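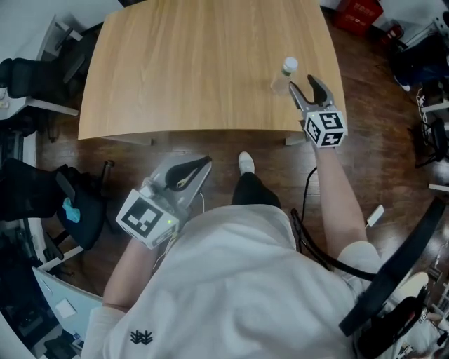
Small clear bottle with a white cap, on a light oak-grain table.

Does a summoned ambassador have to go?
Posted in Diplomacy & Foreign Affairs, 28 Aug 2026

Every time two governments fall out, somebody's ambassador gets "summoned." Can he say he's busy? And does a person declared unwelcome get marched to the airport, or is there time to cancel the newspaper? My brother-in-law says they get an hour. He also says he could have been a diplomat, so I'm asking here.
Clodagh Ó Flaithearta

No law drags him there by the collar, but skipping it would be a second insult on top of whatever caused the first. Most go, sit through a stiff talk and report home. If the ambassador is away, the deputy gets the pleasure.
As for leaving, the Vienna Convention on Diplomatic Relations (article 9) lets the host declare anyone persona non grata without giving a reason. It says the person must be recalled within "a reasonable period" and leaves everyone to argue about what that means. Hosts often name a deadline in hours or days. An hour would be rude even by the standards of people who are trying to be rude.
Gianni Dal Bello

They have immunity so they can't be made to leave. Look it up.
Koval35

I did. Article 9 again, part 2: if the sending country won't recall him, the host can stop recognizing him as a member of the mission. After that he's a man with a nice car.
Gianni Dal Bello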